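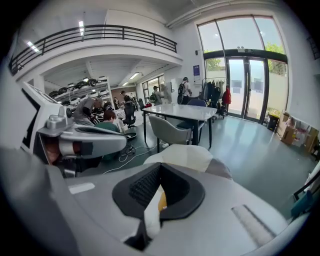
Gripper up, soft white thing at the top edge, main room.

Mon 18 December

Kumo day! Sang Mạch and I swapped between it and the old McGrath all afternoon, and I'm a convert. The Kumo closes so evenly (the McGrath always bites on one side first), and I got 39 clean picks before my first drop. Best I ever managed on the McGrath was 15! My wrist is sore, the thing is heavy, and I don't care.

Sang still likes the McGrath for thin stuff, and fair enough, it did beat me on the cards. Tomorrow we try the softer pads from Prirar. Must remember to write to Sorcha Tully about the spare cable.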